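Travham Science Centre
Learning pages for ages 8 to 11

Can a robot tidy up yet?

Most homes and shops have baskets. People fill them, carry them, stack them and put them away. You have probably done this many times without thinking hard about it. For a robot, the same chore is a difficult piece of work.

Before it can move a basket, a robot must find out where the basket is. It usually does this with cameras. A computer then works out how far the robot's arm should reach and where its gripper should close. A gripper is the part of a robot that does the job of a hand. If it closes too far to one side, the basket may tip. If it squeezes too hard, a thin rim may bend. 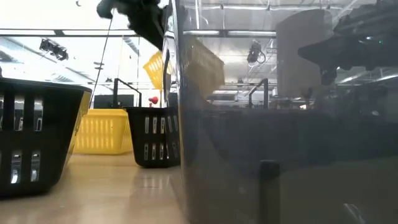

Baskets with slots in their sides are harder still. The computer can see through the gaps to whatever is behind, and it may mistake two baskets for one. Shiny surfaces also cause trouble. A reflection can look very much like a real object, and a robot has to learn that it cannot pick one up.

In December, pupils at Kulow Primary School tried a similar task at our centre. Each pupil wore thick gloves, closed one eye and moved 10 baskets from one table to another. The fastest pupil took 19 seconds. Many were surprised by how slow and clumsy they felt.

So, can machines do our chores? Some can do a single chore well. Robot vacuum cleaners already clean floors in many homes, and large warehouses use robots to move boxes. A robot that can tidy any room, with any objects in it, is not yet ready for family homes. Engineers are still working on it.

Words to know
Gripper: the part of a robot that takes hold of things.
Reflection: the picture of an object seen in a shiny surface.

Page last checked: February 28, 2020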